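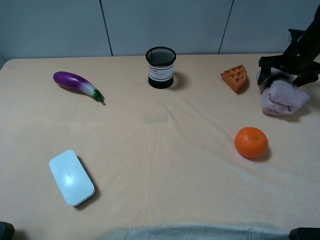
Bench Diary, No. 40

Wednesday, 7.15 pm. Primed the last of the Gatmont infantry before tea. Grey over black, two passes, can held at 20 cm. The second pass went slightly dusty on the cloaks of the rear rank. Humidity in the garage was high and I should have waited for the morning. Took the worst of it back with a stiff brush and left the rest, as cloaks get a drybrush anyway.

Started the colour tests for the armour. The recipe from last winter used the old Bitora steel, which has been reformulated. The new one carries coarser flake and settles within a minute or two on the palette. Thinned one to one with medium it covers in two coats, but the flake gathers in the recesses and dulls the wash that goes over it. Thinned further it breaks up on flat plates. Tried it over a dark brown undercoat instead of black and the result was warmer and closer to the finished figures. I will use that.

Wash: Brusalier umber, cut with matt medium and a little water. Applied to the joints only. On the test figure I let it run over the whole breastplate and got a tide mark under the gorget that took three glazes to hide. Not doing that on the rest of the unit.

The standard bearer is still in 4 pieces. The banner pole supplied is soft plastic and bows under the weight of the cloth, so I cut it away above the hand and drilled for brass rod. First hole wandered off centre. Filled it with putty, waited for the cure, drilled again from a pilot mark. The second hole is true. Dry fit is good, with a hairline gap at the fist which will take a smear of filler. The banner itself will be painted off the model and glued last.

Freehand for the banner: heron on a quartered field, blue and off-white. Drew it four times on paper at actual size. The neck is the difficulty. Anything thinner than the tip of a size 0 reads as a scratch from arm's length, so the neck has been thickened and the legs shortened. Looks wrong up close and correct on the table. Colours mixed with a drop of retarder, as the blue was drying on the brush before it reached the surface.

Bases next. Cork sheet, fine sand, a little crushed bark. The Prado boards at the club are a reddish clay colour and the existing army is based in dark earth, which has bothered me for two seasons. Rebasing nearly 200 figures is not going to happen. I will run a lighter ochre drybrush over the new bases and then over the front ranks of the old units, and see whether the two meet somewhere in the middle.

9.40 pm. Armour base coat on half the unit. Stopped when the highlights started to wander. Notes for next session - replace the size 1 brush, the tip has split and the soap has not brought it back. Check the varnish for frosting on a spare base before it goes near anything finished. Order more rod, 1 mm, and a second pot of the umber.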